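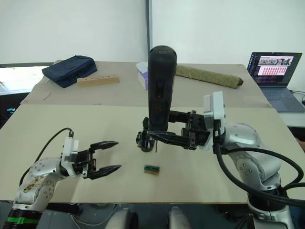
Two arms over the work surface, left gripper open.

Home | Reviews | Classroom | Library | Contact

Review: Silovon Read-Along History, "The Canal Builders"
February 11, 2022

Silovon has sold its read-along sets to school libraries for several years. The canal title is the first in the Muva series, aimed at upper primary and lower secondary readers. It consists of a paperback, 2 audio discs and a teacher's folder, packed in a card slipcase. A download code for the audio is printed inside the back cover of the folder.

Contents and reading level

The book is divided into 11 chapters. The first three deal with roads and packhorses, and set out why moving coal and clay by land was slow and costly. The middle chapters cover surveying, cutting, puddling and lock building. The last part follows the trade into the railway period and stops there, with a single page on later restoration.

Sentences are short and terms are explained at first use. Puddling is handled well, with a cross-section drawing and a plain account of how clay was worked with water to line the channel. The chapter on locks is less clear. The text describes a boat going uphill while the diagram on the facing page shows one coming down, and a reader has to work the sequence backwards. The glossary has no entry for "pound", although the word is used throughout.

Most of the illustrations are engravings and old photographs. Captions give a date where one is known, but sources are listed only at the back, by page number, and the photographs on double-page spreads lose detail in the fold.

Audio

Total running time is 60 minutes, split unevenly between the discs. One narrator reads the main text. A second voice reads the letters and toll records, at a slightly lower level than the first. On a classroom speaker the difference is noticeable – on headphones it is minor. Page-turn tones can be switched off in the downloaded version but not on the discs.

Each chapter is one track. It would have been more useful to have a track for each section, as a teacher wanting the passage on boat families must search through the whole of chapter eight. The pace suits a weaker reader following the print. 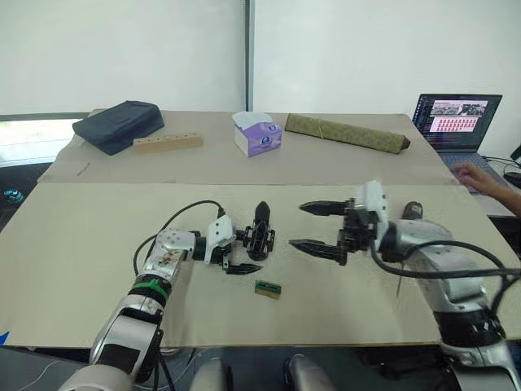
Teacher's folder

The folder holds photocopiable sheets, a wall map and a short set of answers. The map folds out to a good size and its place names match the spellings in the book. The toll record exercise is the strongest item: pupils are given a page of entries and asked to work out what was carried, how far and at what charge. The remaining sheets are mostly comprehension questions.

Compared with Gidora's Kan set on the same period, the Silovon book has more on engineering and less on daily life. The Kan audio is better divided.

Verdict

Recommended for libraries that need a clear account of how canals were made. Teachers should go through the lock diagram before using it with a class. The folder is not sold separately.

Get new reviews by email. Enter your address to join our monthly newsletter. You can unsubscribe at any time.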